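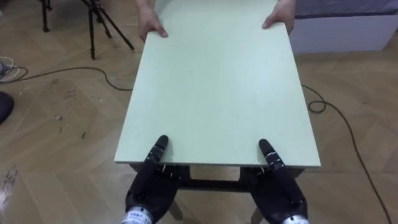
Subject: Re: [table-carry] how many more before we retrain?
From: Nabila Tazi
To: table-carry list

Quick one before I lose the afternoon. Answers to Ashwin below, then the ask.

Ashwin Pai wrote:
> Where are we on the two-handed carry set? Last I heard it was 260
> usable. Also does the Lamrani loader still choke when the wrist
> force channel starts late? I don't want to start a run and find
> out at 2 am.

260 was the start of September. We're at 600 usable now out of 2954 raw. Yes I know. Most of the loss is the old batches where the two clocks drifted, Rachid thinks he can rescue 300 of those with the realign script, I'd say don't plan on it.

Loader: fixed in my branch, not merged. Late force channel gets padded and flagged. Someone please review, it's a short diff.

What counts as a keeper, since people keep asking me off list:
- human on the far end, robot on the near end, both have hold before anything moves
- start and stop marks on every episode, no marks = it goes in the bin
- one person leads per episode, and write down who. if you swap lead halfway thats two episodes
- failed carries stay in, tagged fail. Please stop deleting them

On grip. Thumb on top, fingers under, at the near edge. The early ones have the fingers under and no thumb on top and I'd like to keep those as a seperate tag, not mix them. The policy trained on the mix dithers at the lift, you can see it in the Borka eval, it keeps re-opening the left hand.

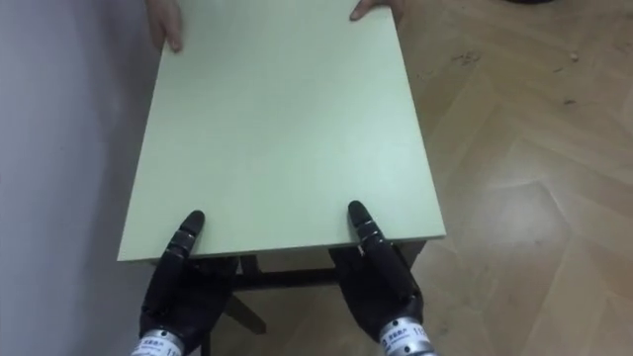
Mahtab had a different view when I ran this past her: she would leave the grips mixed, let the model see both, and spend the labeling hours on the put-down instead, where most of the Borka failures are anyway. Fair point about the put-down. I still want the tag, we can always ignore it at train time.

Other thing is variety. Nearly everything so far is the light green top, same floor, same two people on the far end. It'll learn the table and us along with it. Asmaa has a list of other things to carry (longer, heavier, one with a wobbly leg) and I'd like a third person in by next week, ideally someone who walks faster than me.

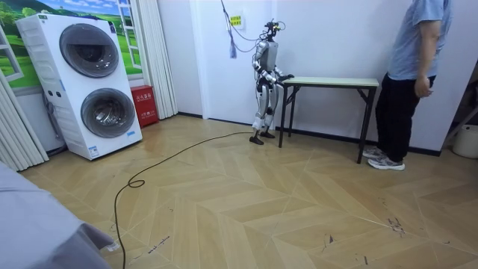 Also more starts from different spots. Along the wall, away from the wall, robot square on to the table, robot off to one side. Right now the start pose barely changes and then we act suprised when it can't find the edge from anywhere else.

So, the ask:
1. review the loader branch
2. Rachid, a yes or no on the realign batch
3. anyone free for the far end, mornings best, reply to me not the list

Paltent export can wait till the tags are settled. Same for the Skamcombe copy, please don't sync yet.

Nabila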